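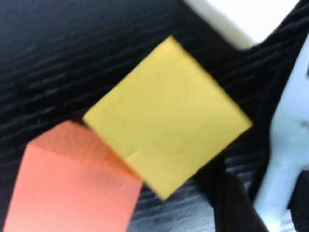 I've been swapping grippers on my arm since Monday, and blocks are how I compare them. Try it like this!

1. Bolt on the first gripper (mine's the Ostel) and set the wrist camera to 30 fps.
2. Put two blocks close together on a dark table, with one turned at an angle.
3. Run 50 picks at the same speed. Write down every miss, even the silly ones.
4. Swap to the next gripper (Tretlow for me), redo the camera offset, and go again.

If the blocks look smeary on camera, slow the wrist down before you blame the fingers. I lost a whole evening to that one.

Related
Wemo controller setup
Fingertip pads for Brøndum grippers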